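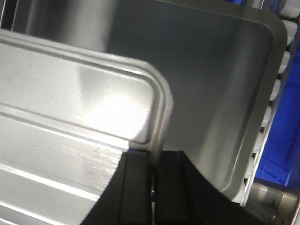 Figure 2. Metal tray with a raised rim and rounded corner. Fine scratches and scuff marks are present on the lower part of the surface.

3.2 Surface wear and reported reasons for replacement

The kitchens in the study replaced their serving and baking trays far more often than their owners expected. Over the study period the 41 kitchens took 1,126 trays out of service. Each tray was logged on a paper card at the sink, with one main reason for removal picked from a fixed list: bent, cracked, stained, scratched, missing its match, or other. Staff could add a note, and many did.

Scratching was the reason given most often. This was a surprise to us. In the pilot (Warraich and Abbasi) the owners we spoke to named bending as the main problem, and the card was first drawn up with four separate boxes for types of bend. We merged these into one before the main study began. The change makes it harder to compare our results with the pilot, and we return to this in Section 5.

We set aside 375 of the removed trays for closer inspection. These came from all of the kitchens, though the bakeries in Magsi are over-represented, as they had more storage space and were willing to keep old stock until we could collect it. Two raters graded each tray separately. A grade of 0 meant no marks that could be seen at arm's length under the room lights, 1 meant fine marks such as those in Figure 2, 2 meant marks that could be felt with a fingernail, and 3 meant gouges or pitting. When the raters disagreed, a third person (Prieto) graded the tray without seeing the first two grades.

Most of the trays removed for scratching were graded 1. In other words, staff were throwing out trays with marks that could be seen but not felt. Glare made this grade the hardest one to assign. On a shiny surface a fine scratch shows up from one side and is lost from the other, and the raters were told to turn each tray through a full circle before writing anything down. Even so, nearly all of the cases sent to the third rater were on the line between 0 and 1.

The notes on the cards help explain the choice. Several cooks wrote that a scratched tray "looks dirty" even after washing. One head baker in Dultby wrote that she would keep using such a tray in the oven but would not let it go out to the counter, and that once it was off the counter it tended to get stacked at the bottom and forgotten. Kitchens that served customers directly from the tray removed scratched trays earlier than those that did not. Among kitchens that only baked, bending was still the leading reason, in line with the pilot.

Cleaning habits also differed. Kitchens that used metal scourers had more trays graded 1 or above than kitchens that used nylon pads or soaked overnight. We did not assign cleaning methods, so other differences between these kitchens may be at work. The scourer group was also busier at lunch, and its trays were stacked and pulled apart more times a day. Sliding one tray across another leaves marks too, and our grading scheme does not separate these from scourer marks.

We looked for an effect of supplier. The trays came from Zilto, Drakard and a number of smaller sellers, and many had no readable stamp left. Where the supplier was known, the spread of grades was much the same. The purchase date would have been more useful, but few kitchens kept receipts – in most cases the best answer we could get was the name of the manager at the time.

Three kitchens stopped filling in cards in October, when they changed staff. Their earlier cards are kept in the totals above but are left out of the monthly rates in Table 4.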